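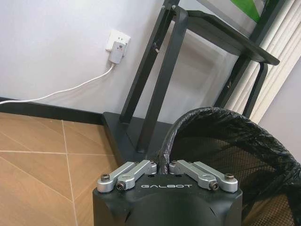
Page 12

Talks > Local history > Speaker notes > The Rudside allotments

Speaker notes, 12 December 2024

Start once the lights are down. Say good evening, mention the fire exit by the kitchen, ask for phones to be switched to silent.

Opening. Rudside has had allotments on the same slope since before the bypass. There are 144 plots now. Most people in the room will have walked past the hedge and never gone in. Ask for hands up: who has a plot, who has had one, who is on the waiting list. Leave time for this, people like to look round.

The ground. Heavy clay at the bottom, thin and stony at the top. The top plots dry out by August and the bottom ones flood in a bad winter. The old rent books show the top plots going for less, and tenants asking to move down as soon as a bottom plot came free. Read the letter from the tenant on plot 100 complaining about water. Read it slowly — the handwriting was hard to make out and two words are my guess. Say so.

The Paver years. Paver was the name everyone used for the brickworks, and the men there were given first choice of plots. Explain that shifts decided when people could dig. Early shift had the afternoons, late shift had the mornings, and neighbours on opposite shifts could share a plot for years and hardly meet. Sheds were built from whatever the yard was throwing out. A few are still standing. Don't get drawn into the closure of the works here, it takes up too much time and there is a whole other talk on it.

What was grown. Potatoes, onions, leeks, runner beans. Rhubarb on nearly every plot, and a lot of the rhubarb there today comes from the same few crowns. Then the later arrivals: sweetcorn, squash, dill, sorrel. Mention the Lapiņa beetroot, passed from plot to plot as saved seed and never sold in a shop here. Spell the name out for the back rows. The mark under the n makes the sound softer.

Pause for water.

Zanordale. Our neighbours at Zanordale lost their site to housing and 12 of their tenants came over to us. There was bad feeling about the waiting list. Keep this part short and fair — some of the families may be in the audience. The joint show started 2 summers later and is still going.

Rules, old and new. No hens at first, then hens allowed, cockerels never. Bonfires after dusk only. Hosepipes banned, and still banned. Usually gets a laugh.

Questions. If asked about rents, give the current figure from the noticeboard sheet. If asked about the waiting list, point them to the table by the door, where the forms are. Seed swap box is on the same table. Chairs to be stacked against the left-hand wall at the end.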